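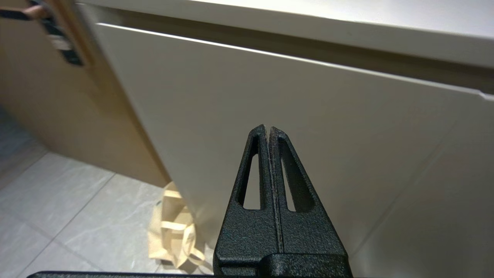
White front, no handle, and the dark gap where the fingers go.

I want to say something against furniture without handles. I know it is a small subject. But I have lived with such a cabinet for nearly eight years, and I think I have earned my opinion.

When we moved to Cludmont, everybody was buying white. The shops sold white fronts with a gap under the top, and you were supposed to pull from there. The model in the Kouris showroom looked very calm to me. I came from a home where each drawer had a brass knob and each knob was loose, so calm was what I wanted.

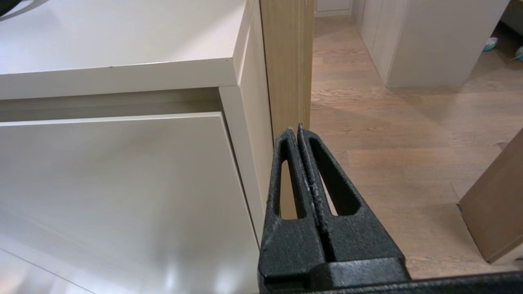 My first complaint is about hands. A gap does not tell you where to pull. A guest stands before it and pushes, then tries the side, then asks. My mother, who visits every August, still opens the drawer with both hands, like a person lifting a window. A knob is a modest thing, but it is polite: it says where it is and what it wants from you.

My second complaint is the top. A flat white surface near a door is an invitation, and my family accepts all invitations. Keys, letters, gloves, the things that must go back to the library. I once wrote down what was left there during one week and arrived at 19 items, of which I could claim two.

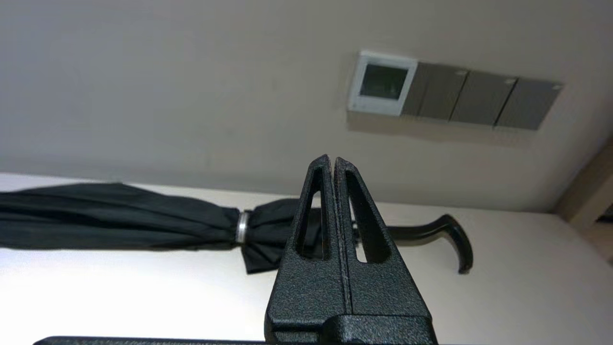 A closed black umbrella on a white surface, by the wall controls.

The umbrella I forgive. It has a curved handle, made for hanging on something, and a cabinet without knobs gives it no place to hang. So it lies down. I find this a good argument, though my husband says it is an argument for a hook, which costs less than a new cabinet.

He is partly right. I must also be fair about the cleaning. One wipe with a cloth and the front is finished, while my mother's knobs kept their own small circles of dust. Plain white also does well next to wood. It does not compete.
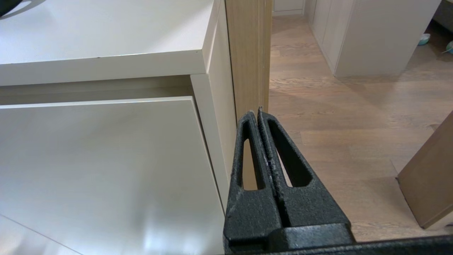

The drawer front pulled slightly out, with the light oak beside it.

Still, a drawer with no handle is rarely closed with care. You push it with a knee or a hip as you pass, and it stays a little open — you notice it only when you come back. I have pushed mine closed and gone out, and returned to the same line of shadow.

Next time I will choose knobs. Wooden ones, I think, big enough for a cold hand.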